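Vetthorpe countertop set

README, last touched in August. Fragments, will tidy up later.

What it is
Clips of small jobs on kitchen counters and tables. Wiping down, stacking plates, moving cups to the rack, folding dish towels, putting lids back on jars. One job per clip, nothing fancy.

How much
3,000 clips. 400 of them are wiping, which is too many, sorry. 69 are jars and lids. More jars in the next drop.

Folders
clips/ the clips
stills/ one still per clip, same name as the clip
notes.csv job, room, surface, start, end
skip.txt clips with a bad start time, leave these out

Rooms
Bimell: narrow kitchen, one long counter. Mostly cups and plates.
Cirillo: big table, good for towels.
Drindard: two counters, dishes on one and jars on the other. Labels for this one were done late at night, check them before you trust them.

Surface column
Values are pale, dark, wood, patterned. Pale covers white, off-white and light gray, we gave up on splitting them. If a cloth covers the whole table put the cloth color, not the table.

Known problems
- "fold" and "fold_towel" both show up in the job column, same thing
- plate stacks over four high are labeled "stack_tall" in Cirillo only
- first 100 rows of notes.csv have room and surface swapped

Use
Fine for teaching and research. Say where you got it.

Surface = pale
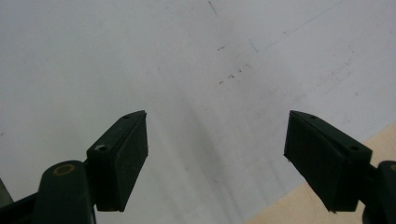 Pale surface, fingers open, nothing held.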